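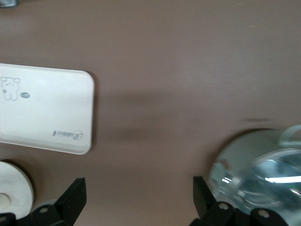

Watevport Allotment Association
Minutes of the November meeting, held in the site hut, Tuesday, 7.30 pm

Present: 19 plot holders. The chair opened the meeting at 7.35 pm.

1. Minutes of the previous meeting
Agreed as a correct record, with one correction: under item 4, "lower gate" should read "upper gate".

2. Matters arising
The padlock on the upper gate has been replaced. The new code will be sent by post with the rent letters and is not to be given out by telephone.
The skip ordered for the east track has not arrived. The secretary to chase.

3. Water supply
The site meter was read on the first of the month and showed 437 units used over the season. The bill has been paid. Two standpipes on the east track drip when fully closed. Pitard quoted for new valves on both, with lagging included; Zwane quoted for valves only. The meeting preferred Pitard, provided the work is finished before the supply is turned off for the winter.
It was asked whether hoses could be left connected overnight. The rule is unchanged — they may not.
Agreed: accept the Pitard quotation. Secretary to confirm in writing.

4. Vacant plots
Plots 2 and 8 are vacant. Plot 2 is in fair order and can be let at once. Plot 8 is overgrown at the north end and has broken glass near the old cold frame, to be cleared before it is shown. A proposal to split plot 8 into halves was discussed. Those against pointed to the single path and the position of the water butt. Vote: 8 for, 11 against. Not carried.

5. Bonfires
A letter was received from a resident of Wurkon Lane about smoke in the afternoons. Members are reminded that fires may be lit only after dusk and only for dry, diseased or woody material. A copy of the rule will go on the noticeboard.

6. Seed order
Forms to be returned by the end of the month. Onion sets and seed potatoes are to be listed separately this year — last year's combined form led to two wrong deliveries. Late forms will not be added to the order.

7. Any other business
The hut roof leaks above the shelf where the scales are kept. Scales to be moved to the cupboard. Repair deferred to the next meeting, when prices for felt will be available.

The meeting closed at 8.50 pm.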